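How to Run a Home Poker Tournament That Ends Before Midnight

Posted Thu 20 April

My first home tournament started at seven and was still going when my neighbor left for his early shift. Two people were asleep on my couch, and the last three players had so many chips against such tiny blinds that we could have kept playing until July. We split the pot and went to bed.

So I learned to plan. I've been hosting a small no-limit hold'em game ever since, and I get asked for my setup often enough that I'm finally typing it all out. If you know how to play a hand of hold'em, you know enough to host.

Start with the chips

You need fewer chips than you think. I give each player 50 of them, in three colors:

20 chips worth 25
20 chips worth 100
10 chips worth 500

That makes a starting stack of 7,500, and with 7 players you'll use 350 chips total, so an ordinary 500-chip set covers you with plenty left over for coloring up later (I'll get to that). Mine is a Jimwood set that I bought used from Marcelino Seixas, and it came with one green chip that doesn't match anything. We use it as the dealer button.

Those numbers don't stand for dollars, by the way. Everybody pays the same buy-in, everybody gets the same stack, and the chips are just points. Say this out loud before the first hand, every single time, even when you're sure they all know. And check what your state says about home games for money. Plenty of places are fine with it as long as the host doesn't take a cut, but look it up for yours.
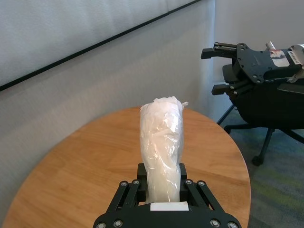
Get the stacks counted out before anyone shows up. I sort mine into sandwich bags in the afternoon, one bag per seat, and it saves a good chunk of the evening. If a person cancels, that bag just stays in the drawer.

Set the blinds

The blinds are what end your tournament, so this is the part to get right! If they go up too slowly you get my first night. Too fast and it's a coin-flipping contest by nine o'clock.

I run 16-minute levels. It's an odd number, I know, but 15 felt a hair short and 20 dragged, and now everyone's used to it. Here's the schedule on my fridge:

Level 1: 25/50
Level 2: 50/100
Level 3: 75/150
Level 4: 100/200
Level 5: 150/300
Level 6: 200/400
Level 7: 300/600
Level 8: 500/1,000
Level 9: 800/1,600
Level 10: 1,200/2,400
Level 11: 2,000/4,000

Take a 10-minute break after level 3 and another after level 7. If you make it all the way through level 11, that's 176 minutes of poker plus 20 of breaks. We've only gotten there twice. With 52,500 chips on the table and a big blind of 4,000, somebody is going to be all in pretty soon.

Use a timer with a loud alarm. A phone works, but put it where the whole table can hear it, and pick one person to announce the new blinds. The new level starts with the next hand, never in the middle of one.

Color up at the breaks

Once you're past level 3 the 25s don't do anything except make stacks hard to read. At the first break, trade them in for 100s, four for one. Leftover 25s get rounded up in my game - a player with one, two or three of them gets a full 100 chip. Casinos do a chip race with cards for this, and you can too if your friends enjoy ceremony. Mine want to get back from the snacks and play.
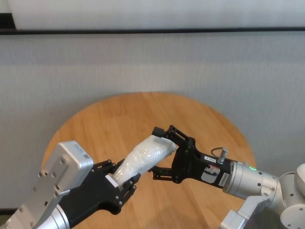
Same deal at the second break if you bought a bigger chip. A few 1,000s for the last hour make it much easier to see who's in trouble. I leave the 100s in through the end of level 7 and pull them afterward, except that you'll still need a handful for level 9 and 10, so don't put them back in the case.

Decide the payouts first

For a table this size I pay three places: half the pool for first, 30 percent for second, 20 percent for third. With a $10 buy-in and 7 people that's $35, $21 and $14. Write it on a piece of paper and tape it up before the first card is dealt. Have small bills ready too. I forgot once and paid Érica Bragança partly in quarters, and I still hear about it.

Rebuys are up to you. I allow one per person, only during the first three levels, for the same price and the same stack. Any rebuy goes in the pool and you redo the math at the break. It'll add a little time at the end, so if you've got a hard stop, skip them.

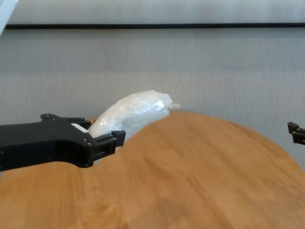
Seating and dealing eat more time than any rule does. Draw cards for seats, high card gets the button, and use two decks with different backs so the next one is being shuffled while the current hand plays out. As for the surface, you don't need a felt top. If yours is bare wood with that warm honey-orange finish, just throw a tablecloth over it, or a fleece blanket if you have one, because cards are a pain to pick up off a hard tabletop and chips are noisy on it. Pull the cloth tight. Cards catch on wrinkles and flip over, and then you've got an exposed card and an argument.

House rules worth writing down

String bets: say your whole raise or put it in with one motion. One chip with no words is a call. Show one, show all. If a card flips over during the deal, finish the deal, replace it with the top card and use the exposed one as the burn. If two of the first cards get exposed, redeal.

And make the host's ruling final. Jeferson Siqueira and I once spent most of level 5 looking up whether a verbal fold out of turn counts. It counts at my house now. 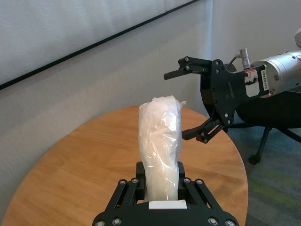

Elaine Trindade wrote in to say that her group tried the schedule with nine players and ran well past midnight, and she wondered whether she should shorten the levels or cut the stacks. I'd cut the stacks. Drop the five-hundreds from 10 to six, so each player starts with 5,500, and leave the clock alone. People notice short levels and grumble, but I've never had a complaint over a few missing chips.

If you've got more than nine, split into two tables and merge when you can seat everyone at one. Keep the tables within one player of each other, and when you have to move somebody, move the person who'd be the next big blind. They take the open seat, wherever it is, and pick up whatever blind is due there.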